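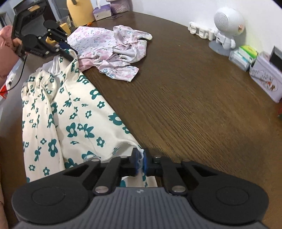 Rakiya Akpan

Reading time: 3 minutes
Print | E-mail

Floral print

A floral print is a repeating pattern of flowers, leaves or stems put onto finished cloth with dye or pigment. The term is used loosely. Store labels apply it to woven brocade, embroidery and even lace, none of which is printed, and many writers on dress have followed the labels. This article keeps to cloth that was colored after weaving or knitting.

Origins

Popular accounts like to name one birthplace for the floral print, usually India, and one date, which changes from book to book. The Indian part is well supported as far as the European trade goes. Painted and block-printed cottons from the Coromandel Coast and Gujarat were sold in large amounts in Europe in the seventeenth century, and the English word "chintz" comes from a Hindi word for spotted or spattered cloth. Claims that flowers have been printed on cloth for 2,000 years or more are harder to judge. Old textiles rot, and much of what survives comes from dry places, so the record says as much about climate as about taste.

France banned the imported prints in 1686, and England passed its own laws in 1700 and 1721. Schoolbook versions treat the bans as proof that everybody wanted the cloth. They are better proof that wool and silk makers had friends in government. People did go on wearing the stuff, though how many is anyone's guess.

Methods

Block printing uses a carved block for each color. A good printer lines up every block by eye or with small guide pins, and slight misfits between outline and fill are common. Sellers now call these misfits a sign of handwork. They can be, but they can also be drawn into a file and run off by machine.

Engraved copper plates came into use in Ireland and England in the 1750s and allowed finer lines. Roller printing followed in the 1780s and cut the price sharply. Screen printing took over much of the trade in the twentieth century, and digital inkjet printing has grown since the 1990s. Inkjet is often described as the clean choice. It does away with screens, but many fabrics still need a coating beforehand and steaming and washing afterward, and the comparison depends heavily on who is making it.

Types

Writers on pattern sort florals by scale and by layout. A "ditsy" has small scattered flowers with no clear direction. A "tossed" layout turns the flowers every which way, which wastes less cloth in cutting. A "one-way" layout points them all up and costs more to sew for that reason. Tropical, botanical and folk are selling words, and the lines between them move with the season.

Claimed meanings

A good deal has been written about what the flowers mean. Lamai Phromma's guide to pattern gives the rose six separate meanings, and two of them contradict each other. Arnel Mangubat, writing for the Kaewsai textile collection, argues that mill designers mostly copied whatever had sold the year before. His case rests on the order books of a single firm, Pelard, and shouldn't be stretched too far, but it has paper behind it. The symbolic readings mostly have other symbolic readings.

The same caution applies to color forecasts. Every April the trade press announces that florals are back. No one seems to have recorded when they left.

Care

Advice to soak a new print in salt or vinegar to "set" the dye is repeated in many household guides. It does little for modern dyes, which are fixed at the mill or not at all. Cool water and a mild soap will slow fading. Drying out of direct sun helps more than either.

Related articles
Chintz
Block printing
Paisley
Toile
Indigo dyeing
Calico

Last revised 26 Dec 2021
Print | E-mail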